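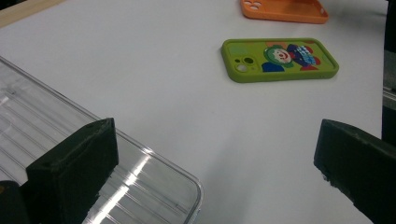 *Sorting exercise: two phone cases and the clear tray on the white table.*

# Nemine Robot Club: questions we get often

These answers were written by Abrehet Weldu, with corrections from Kedir Adugna. If something is missing, please write to us and we will add it.

## Who can join?

Any student of the school from the second year. You do not need to know programming. In October we had 131 requests and we have places for 60 students, so we must make a draw. If you were not chosen, your name stays on the list for the spring.

## What do the students do in the sorting project?

Each team collects demonstrations of one simple task. A student holds the gripper in the hand, closes the two fingers on a phone case, lifts it and puts it in the tray. Then the student takes it out and begins again from another position. The recordings are used later to train the program which we call Ruvo.

## Why phone cases?

They are cheap, they do not break when they fall, and every family has old ones at home. They are also more difficult than a wooden cube. A soft case bends when you hold it by the long side, and the camera holes confuse the program. We like cases with different colours and prints, for example the green one with the clown.

Please bring only cases you do not want back.

## How many demonstrations must a team make?

The goal for the whole club is 4000 in the year. We prefer slow and clean work to a high number. A recording is not counted if:

- the case was pushed by the sleeve or the other hand
- the fingers closed before they reached the case
- the case was dropped outside the tray
- the student forgot to write the team code

## Is the clear tray a problem for the camera?

Sometimes, yes. The plastic reflects the lamps and the bottom has ridges, so the program does not always find the edge. We discussed changing it for a blue tray. Kedir wants to keep the clear one until the teams have finished the first half, and then compare.

## Can I use the gripper with my left hand?

Yes. Write "L" after your team code.

## How big are the teams?

There are 8 students in a team. Two work at the table and the others check recordings or write the programs. You change places every session, also if you are very good at one job.

## Is there a competition?

We take part in the Plumolier Cup, which is for school clubs only. The robot must sort objects which it has not seen before. The team for the cup is chosen in the spring, and first-time members can also be chosen.

## Do I have to pay?

No. The club pays for the materials. You pay only for your own transport to the cup.

## What happens if I break a part?

Tell us the same day. The fingers get small damages at the edges from normal use and this is not your fault. Please do not repair anything with glue at home.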